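Grimeneo Robotics Club

The Grimeneo Robotics Club is a student club at Botha College, best known for teaching robots to do the small, fiddly jobs that people do with their fingertips and hardly ever think about. It has 40 members, most of them in their first or second year, and it meets in room 193 of the engineering building, where the lights are often still on well past 9 p.m. Students of any major may join, and a good many arrive having never held a screwdriver, which the club has always been perfectly happy about.

History

The club grew out of an evening class in which students built line-following carts from kits. When the class ended, a handful of them simply kept coming back (the room had not been locked), and by the following July they had a name, a shelf of spare parts and their first arm. The carts are still brought out for open house, where they remain a great favorite with younger visitors.

Projects

The longest-running project is Comside, a set of hand-sized tasks built around ordinary household hardware: catches, lids, hinges, knobs and the like. Students guide an arm through each task over and over, and then use those recordings to train it to try the job by itself. The club's shared collection holds 1251 recordings, and members are warmly encouraged to add to it whenever the arm is free.

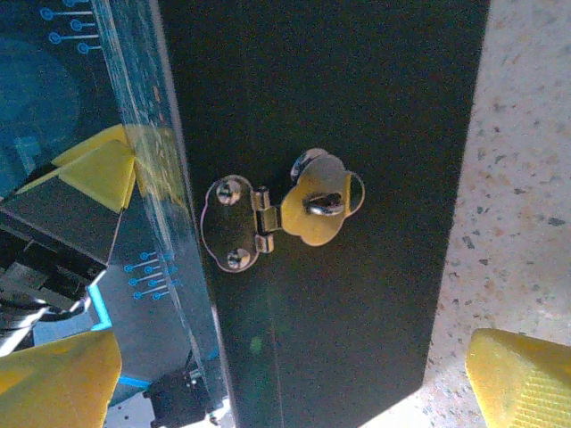
A hinge-style latch on a black panel, between the yellow fingers of the gripper.

Latches have a special place in the club's heart. They are small, they are shiny, and they come in every shape a hardware maker can dream up, so a program that copes well with one may be quite lost with the next. New members usually start on them in pairs, one guiding the arm and the other keeping notes.

Competition

Each spring the club enters the Hastitard, a friendly contest for student teams in which every robot is given 3 tries at a task revealed that same morning. Teams may borrow tools and even code from one another, and the Grimeneo students are known for bringing far too many snacks and sharing them all.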